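April, late evening

I came back from Monville with the early bus and went directly to the tracking problem. The pose of the left hand still jumps when I turn the wrist quickly. Yesterday I believed it was the filter, and I wrote a long note to Kodunska about it. Today I must write a second note and say that I was wrong. The filter is fine. The time stamps of the two streams differ by 27 milliseconds, and my code took the nearest sample without asking how near it was.

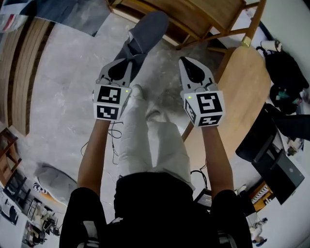 The planner gets its hand poses from a small program which I call Leser, and until this week it accepted a pose from a single face of a cube. One flat square seen at an angle can be read in two ways, and then the estimate flips. With three faces turned to the camera, as on the right cube, there is not much doubt left. The left one gives only two at that angle, so I changed the solver to use all corners together and to keep the last good pose if the error grows too much.

I replayed 13 recordings with the new version. The flips are gone in all except one, and in that one the light is very poor. The delay is a little worse, which I do not like. I will look tomorrow if the corner search can run on a smaller part of the picture.

Brito asks again for the log format. I promised it before lunch. Now it is after ten and I have not eaten properly.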